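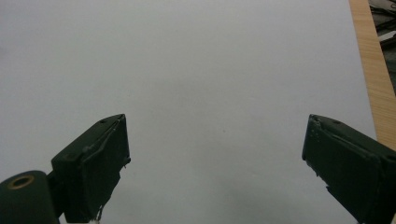
Notes from the March meeting, Odimbridge Paper and Print Group

Start: 7:05 in the evening, back room, big table

I'm doing the minutes again, so apologies in advance for the handwriting (typed up later, you're welcome) and for anything I got down wrong. Send me corrections before the next meeting and I'll fix them.

1. Last month's minutes

Read and agreed, with one change. I had written that the guillotine blade was being replaced. It's being sharpened. Replacing it would cost us more than we'd like to think about!

2. Covering the table

This took up most of the first half hour, and I'm glad it did. We've been talking since the fall about working on a smooth white surface instead of straight onto the wood, and now we've tried it. Everyone who spoke liked it. It's much easier to see what you're doing when the background is plain and pale, especially with the thin cream stock, which tends to vanish against the tan of the tabletop.

A few points came up. One member would like the cover pushed right out to the edge so there's no strip of wood showing along the side. Another likes having that strip — it's somewhere to rest a pencil or a bone folder without marking the white. We went back and forth on this for longer than I'm going to write down. Agreed to leave the strip for now and talk about it again after the spring bookbinding evenings.

There was also a question about specks. Even one tiny dark fleck shows up on white, and if it ends up under a print you get a dent. Agreed: wipe down with the soft brush before each session, never with a damp cloth. The brush lives on the hook by the light switch. Please put it back there (I found it in the sink last time).

Action: whoever opens up brushes the table.

3. Supplies

We compared paper from Plenine and from Dijkstra. The Plenine samples fold more cleanly, and the Dijkstra ones take ink better, so of course we want both. We have 158 sheets of the old heavyweight left and agreed to use those up before ordering anything new in that weight. For the lighter weight we'll go with Dijkstra this time and see how it behaves on the small press.

Glue sticks are low. I said I'd pick up a box.

4. Money

The account stands at $2,167, a bit healthier than I expected after the winter fair. There was a suggestion to spend part of it on a second cutting mat and a suggestion to spend part of it on better lamps. The light over the table is nice and even as it is, so the mat won. We'll get one large one and keep the old one for messy jobs.

5. The Plorar booklets

Good progress! The Plorar project is at the folding stage. We have 19 people signed up for the folding evening, so we'll need to take turns at the table or bring in the trestle from the hall. Pages will be laid out in order on the white surface, face down, and collected from the left. If you haven't folded with a bone folder before, come 20 minutes early and somebody will show you.

We still need a decision on the cover color. Green and dark red got equal votes, so that's carried over. I like the green, and since I'm the one writing this I get to say so.

6. The floor

Same request as always: please don't leave bags and coats where people walk. A couple of us nearly went flying last month carrying trays of type. There's plenty of room on the pegs. Anything with a lead on it should be tucked back against the wall before we start.

7. Anything else

The door sticks in wet weather and needs a good shove. The kettle is fine again. Two members asked for a marbling session, and there was a lot of nodding, so I'm putting it on the list for early summer — bring an apron.

Finished at 8:50. Next meeting is same time, same room, and it's my turn to bring cookies.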